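Home | Projects | Reports | Contact

Knitwear Sorting and Repair, Selau Site: Progress Report for June

Reading time: 2 min

Prepared by Lionel Treloar for the Ulel fund

You asked for a plain account of where the money has gone and whether the repair line is worth a second payment. My answer to the second part is that I don't know yet, and I would be wary of anyone who says they do.

The Selau room opened with 5 worktables and shelving along the long wall. The Nguyen depot agreed to send us 1000 knitted items over the grant period. Most of that has arrived. The deliveries were described to us as sorted, and they weren't. Hats came in with scarves, wool came in with acrylic, and a fair share of it had no label left to tell us which was which.

Our target was to handle 90 items a day. We are handling 60. The proposal assumed that a person could check a ribbed knit for holes as fast as a flat one, and anyone who has done it would have questioned that. Ribs close up when the fabric is at rest. You have to stretch the piece over your hand or hold it against a lamp, then turn it and do the same again. Dark colors are worse. Navy and black go to the tables by the window, and late in the afternoon we stop checking them altogether.

Folding is the other slow step. Pastesport, the stock software we were urged to adopt, wants every item entered by shape before it is put away. A loop of soft knit doesn't have much of a shape until someone lays it flat, so staff were flattening pieces, entering them, bunching them up again to carry them, and folding them a second time at the shelf. We have moved the entry step to the shelf. It has saved some handling, though the daily figure has not moved much.

Repairs are sound where they get done. My concern is cost. Small holes near a cuff or edge are quick to close, but a dropped stitch in the body of a garment can take most of a morning, and I doubt the resale price covers it. I have asked for those to be set aside until we have real prices to compare.

For the next period I would suggest holding the target at 60, dropping the promise of same-day shelving, and asking Nguyen to separate dark knits before they ship. I would not buy more shelving. The shelves we have aren't full.

A breakdown of spending goes to you separately, once the lamp invoice is settled - it was billed twice.

3 shares | 0 comments 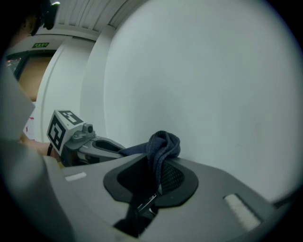 Dark blue ribbed knit, Selau site, June.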